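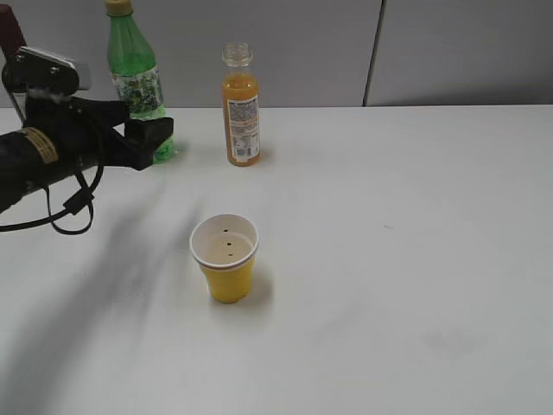
1/ moving to a smaller place, the thread. Iker Pastor, apartment 8, Merkton. buckle up or mute me

2/ so the lease is up end of the month and the new place is 244 square feet. two hundred forty four. my current kitchen plus a closet basically

3/ started with books bc I thought books would be easy. books were not easy. three hours, got rid of nine. one of them I bought back from the thrift store next morning (it was a dollar, leave me alone)

4/ rule I'm using now: if I forgot I owned it, it goes. works great for clothes. works terrible for tools, you forget every tool until the sink leaks

5/ green bottles. I keep every nice bottle for "oil" or "flowers". I have bought flowers maybe twice. one bottle stays, rest went to the glass bin

6/ movers. got quotes from three places. Morberg wanted 1,000 for a one bedroom, four miles, no stairs on either end. FOUR MILES

7/ renting a van instead and paying my cousin in pizza. he has already asked what kind of pizza and whether there's sides

8/ someone asked about the couch. couch is not coming. couch is listed for 42 bucks, price is firm, no I will not hold it til your brother gets back from Toledo

9/ update: brother from Toledo is getting the couch. his truck, his problem. he wants the cushions washed first?? no

10/ paperwork box. found every pay stub since my first job plus a warranty for a toaster I don't remember. kept taxes, the birth certificate, car title. shredder overheated twice so that took the whole evening

11/ if you're doing this, call the internet company EARLY. I called with two weeks to go and first slot they had was nine days after I move in. so if I go quiet thats why

12/ also change your address before you pack the laptop charger. ask me how I know

13/ boxes: liquor store on Provutano St gives them away mornings, just ask at the counter. small ones are best. I filled a big one with plates back in January when I did my mom's move and we had to unpack it on the sidewalk to lift it

14/ write on the SIDE of the box not the top. they get stacked. you can't read the top. I have now relabeled roughly half of these

15/ the desk doesn't fit. measured it twice, measured the door, did not measure the turn in the hallway. legs come off with a hex key I packed yesterday. in a box labeled "misc"

16/ there are five boxes labeled misc

17/ couple people asking why downsize at all. rent mostly. it's also a ten minute walk to work and I'm sick of the bus. will miss the big window tho, and the lady downstairs who plays piano before dinner

18/ found the hex key. it was in my jacket

19/ selling next: bookcase (tall, one shelf a little bowed), floor lamp, a rug that has been good to me. pickup only, Merkton, evenings after six. dm me, first come, cash is fine

20/ lamp is gone already, bookcase and rug still here. going to go buy more tpae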